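When a Robot Joins the Housekeeping Crew

Have you ever stayed in a hotel? If you have, you may remember opening the door for the first time and running to see the bathroom. The bed was smooth, the little soaps were lined up, and the towels were hanging neatly, as if they had grown there overnight like mushrooms. Of course they hadn't. Somebody came in before you, pushed a cart down the hall, picked up what the last family left behind (very often one sock!) and made everything ready.

Those somebodies are called housekeepers, or room attendants, and theirs is one of the busiest jobs in the whole building. This page is about what happens to a job like that when a robot starts learning part of it.

We'll visit a hotel called the Sterkalen, in the town of Gendurthorpe. It has four floors, a breakfast room that smells of cinnamon, and a laundry in the basement where the dryers hum from six in the morning until suppertime. In a busy month like August, the laundry washes 3000 towels. If you and your whole class each carried a big armful, you would still have to make quite a lot of trips!

What does "automation" mean?

It's a long word, so let's take it slowly. Automation means letting a machine do a job, or one part of a job, that a person used to do by hand. You already know plenty of it. A dishwasher is automation. So is the door at the grocery store that slides open when you walk up to it, and so is the traffic light on the corner. A long time ago, police officers stood in the road and waved their arms all day to tell the cars when to go.

Most machines like these do one thing, and they do it the same way every time. The dishwasher never has to wonder what a dish is. You put the dishes where it wants them, you close the door, and it sprays. Hotel rooms are a different matter. Beds get pushed sideways. Chairs wander. One guest leaves the towel on the hook and the next guest leaves it in the bathtub, under a rubber duck. A machine that works in rooms made for people has to deal with all of that, and this is why dishwashers have been in kitchens for such a long time while towel robots are still learning.

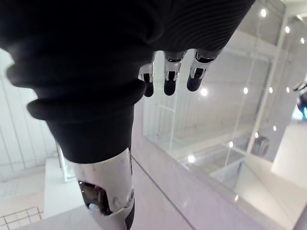 Engineers who build a robot for rooms like these spend a great deal of time thinking about hands. Your own hand is a marvelous thing, and you probably hardly ever stop to admire it. It can carry a heavy suitcase and then, a minute later, pick up a single hair from a sink. A robot's fingers have to be made piece by piece, with a joint wherever the finger should bend, and you can see how the silver joints sit above rounded black fingertips. Tips like those have to press on things without poking holes in them, and they have to know when to stop pressing, too. Try an experiment at home: put on a pair of thick winter gloves and fold a washcloth. You'll get it done, but you'll find out how much your fingertips usually tell you!

Why are towels so hard?

You might think a towel would be the easiest thing in the world. It isn't heavy, it isn't sharp, and it doesn't break if you drop it. But think about a wooden block for a moment. A block has the same shape when you pick it up as it had on the table. Now think about a towel. The second you touch it, it changes. A corner flops over, the middle sags, a crease pops up, and the edge you were looking at slides behind another edge. There are more ways for a towel to lie in a heap than anyone could ever write down.

People who work on robots call things like towels, shirts and bedsheets "soft objects." When you straighten a towel, you look and feel and pull all at once, without making a plan. You learned to do it when you were small, and you've probably forgotten how bad you were at it in the beginning. (Ask the grown-ups in your house. They will remember.)

A robot has to go through steps. First it has to find the towel and figure out which part is the bottom edge. Next it has to bring its hands to the right places, one on each side. After that come the holding and the pulling, and pulling is tricky, because a towel that gets tugged too hard on one side will slither right off the bar and onto the floor.

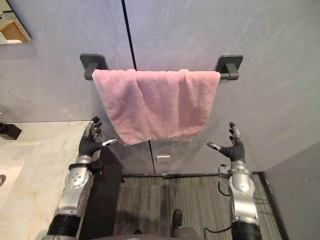

A pink towel on its bar, with one open robot hand on each side.

Who teaches the robot?

At the Sterkalen, a good part of the teaching is done by the housekeepers. This surprises many children when they come to visit. They expect to meet scientists in white coats, and there is certainly an engineer from a company called Ghumman, with a laptop and a very large thermos. But the engineer will tell you cheerfully that she had never hung a hotel towel properly in her life. She had to be shown. The edges should match, the fold goes at the top, and the towel should sit in the middle of the bar so that both sides look alike.

The housekeepers had never thought of these as secrets. It was simply how they did things. When they had to explain it slowly enough for a machine, they noticed how much they knew. One of them had a special way of smoothing the fold with the side of her hand, and the engineer asked her to do it over and over, 30 times in a single morning, while she took notes.

What changes for the people?

This is the most important question on the page, and grown-ups don't all agree about the answer, so you are allowed to have your own opinion as well.

Some things can get better. Cleaning rooms is hard on the body. There is a lot of bending and reaching and lifting, and by 2 in the afternoon many room attendants have sore backs and sore shoulders. If a machine takes over some of the reaching, those shoulders get a rest. It might also leave more time for the parts of the job that need a person, such as noticing that a lamp is flickering, or finding a lost teddy bear and knowing right away that somebody is crying for it.

Some things can be worrying. If a robot does part of the work, will the hotel need fewer people? At some workplaces that has happened, and losing a job is a very serious thing for a family. At the Sterkalen, the workers asked about this before the project started. They wanted to know who would decide which jobs the robot did, and whether they would be paid for the hours they spent teaching it. The hotel agreed to pay for those hours and to talk with the staff before changing anyone's schedule. Some of the workers were pleased with that, and some still feel a little uneasy.

New jobs come along, too. A robot needs to be charged and wiped clean. Its joints have to be checked. Somebody has to look at its work and say, "No, that one's crooked, let's try again," and the best person to say it is a person who knows what a well-hung towel looks like. 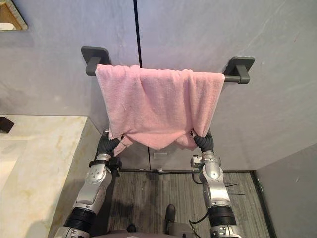

Daniyal Jafri told us that he wasn't sure he wanted a robot on his floor at all, and that what changed his mind, a little, was being asked. "They wanted to know how I do it," he said. "I've been hanging towels for years and I'd never been asked that before." He still thinks he is faster, and he would like the robot to learn how to scrub bathtubs next, please, as soon as possible.

Slow is all right

If you came to watch a robot practice, you might get bored before it did. Learning robots are often slow. They move, stop, and move again, and a job that takes you a few seconds can take a robot far longer. Engineers don't mind this very much. They would sooner have a machine that is slow and gentle than one that is quick and pulls the bar off the wall!

Over in Cleldale, the next town along the river, another hotel is waiting to hear how things go before it decides about a robot of its own. The housekeepers there have already sent the Sterkalen crew a list of questions. The first one on the list was whether the robot takes a lunch break. (It doesn't eat, but it does have to be charged, and the crew likes to call that lunch.)

Something to try

Ask a grown-up you know about one part of their job that they'd be glad to hand over to a machine, and one part they would want to keep for themselves. Then think about your own chores and ask yourself the same thing. You could draw the machine you'd invent, and don't forget to draw its hands.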